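Speaker notes - "What the manifestos leave out"
Clallia public library, evening talk series
Monday, February 1, 2021

Opening. Don't thank everyone for five minutes. Say straight away that I'm not here to tell anyone how to vote, and that I don't belong to either of the 2 parties we'll spend most of tonight on. I have voted for both and regretted both.

Start with the turnout number. At the last regional election 59 per cent of people on the roll voted. The party that won called it a clear mandate. Ask the room what share of all enrolled voters a mandate ought to need. Wait for an answer, even if it's quiet.

Next, how the seats work. Keep it short, they can read the handout. The assembly is elected by lists, so you vote for a party first and a person second. In Floritov the last seat was decided by 318 votes. Both sides now tell that story to get their own people out of bed. Fine, but point out that most districts aren't Floritov, and in Fagerlund the result hasn't been in doubt for as long as I've lived there.

Then the promises. Take the big one first: 900 new jobs in the Clallia valley, mostly through the Mendex industrial park. I've read the whole program twice. There's no date next to that number. There's no note on whether these are new jobs or jobs moved over from the coast. I wrote to the campaign in October and got back a leaflet with the same number on it in a larger font.

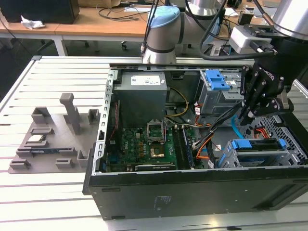

Robot arm at an open desktop computer.

The other side doesn't get off lightly. Their answer to the park is a "fair work guarantee". Read the paragraph aloud, slowly. Ask who pays, who checks, and what happens to an employer who ignores it. The text is silent on all three. A guarantee with no penalty is a wish, and I'd say the same to their candidate.

Skip the bus section if we started late.

Coalitions. People will want a prediction. Don't give one! Explain that neither big party is likely to govern alone, so anything described as a "red line" should be treated with some doubt. Last time there was a red line on water charges. It lasted nine days after the count. Pause there.

Polls - two minutes at most. The sample sizes for single districts are small and the papers print the change from last month as if it meant something. Show the slide with the margins drawn in. If someone brings up the online poll on the Fagerlund page, say that anyone could vote in it as often as they liked, because I tried.

Questions. Repeat each one for the people at the back. Likely to come up: postal votes (deadline is on the handout), why the debate was moved, whether small parties are a wasted vote. On the last one, give both arguments and admit I keep changing my mind.

Leave the spare handouts by the door. Lights off at the panel on the left.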